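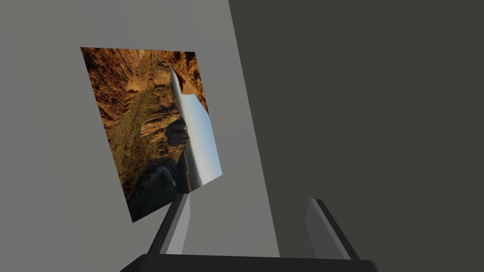

Stepan Ivanyshyn told me in the other thread that corner lift on an unframed print is nearly always a paper problem and that I should stop blaming the adhesive. I'm not convinced, so I'm asking separately.

Unframed prints lifting at the corners: adhesive or paper?
Walls and Finishes, viewed 3,914 times

Posted by flatbed_wes
Inkjet prints on Greltar satin, 259 gsm, long side 419 mm. Mounted straight onto a light gray wall, eggshell paint, with Brerex double-sided film at the corners and one strip across the middle. They go up flat. By the second week of September two corners on each had come away by the thickness of a coin. The film stays on the wall and lets go of the paper. The wall was wiped down with a damp cloth and left overnight before mounting. I don't want frames and I don't want nails. What should I change first?

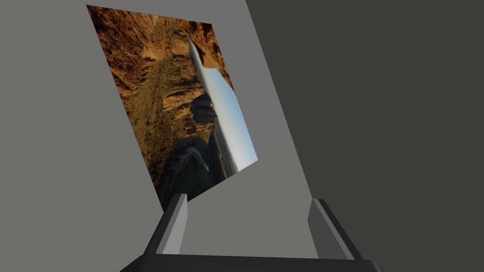 Canyon print, no frame, mounted flat on light gray.

Posted by Stepan Ivanyshyn
Same answer as before. Resin-coated paper has a plastic layer on each side and a paper core. The core takes up moisture from the edges, the coating doesn't, and the sheet curls. Film at four corners is loaded in peel, and peel is the weakest direction for any pressure-sensitive adhesive.
Let the prints rest 24 hours after printing, face up, interleaved with plain paper. Then put them under weight for another day. Run the film along the full perimeter, 5 mm in from the edge, and burnish it with a roller. If a corner still lifts after that, I'll accept that it's the adhesive.

Posted by j_orrin
use blue tack, works fine for me

Posted by Gornari
Part of the above is right, but check the paint too. Eggshell can be dry to the touch in hours and still be curing weeks later. In your case the film held to the wall, so paint is probably not the main fault, though it will matter when you take the prints down.
Humidity swing is the item I would measure before buying anything. Put a cheap hygrometer on the wall at print height and log it morning and evening for 9 days. A steady 55 percent is easier on a print than a daily move between 40 and 60. Placement matters as well. With a wood-framed window right up by the corner of the room, I would keep prints off the stretch of wall closest to it. Glass that size, with only the one narrow crossbar, cools the air beside it at night and lets in a lot of heat on a clear day.

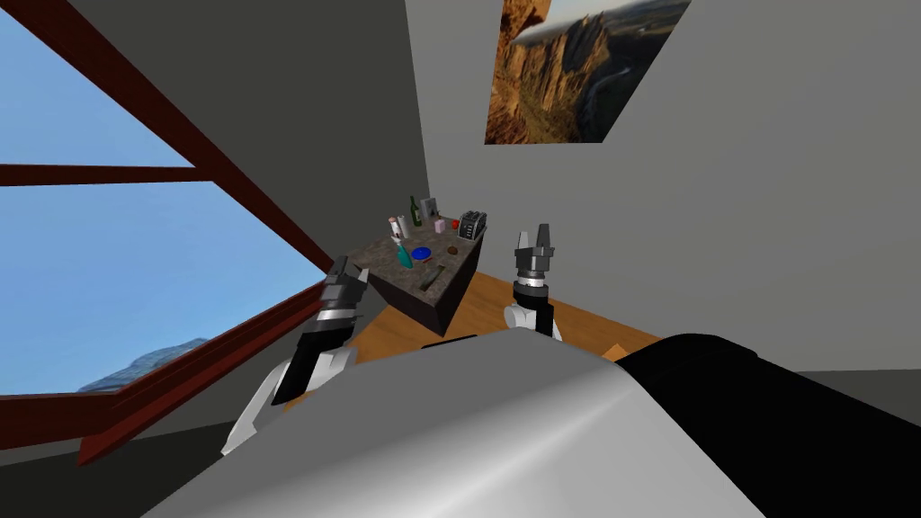
Backing is the other route, and the one I use for anything meant to stay up longer than a season. Stelmakh sells a 2 mm board with adhesive on one face. Mount the print to that, trim both together with a new blade, then fix the board to the wall with the film you already have. The board takes the curl and the film is left carrying weight in shear. A big window with a broad sill and reddish-brown frame members will still put sun on something, so work out where the light lands before you commit. Trim slowly at the corners. Satin coating chips if the blade is dull.

Posted by flatbed_wes
Perimeter film went on Friday, no backing yet. Hygrometer reads 48 in the morning and 57 in the evening. Will post again when the log is finished.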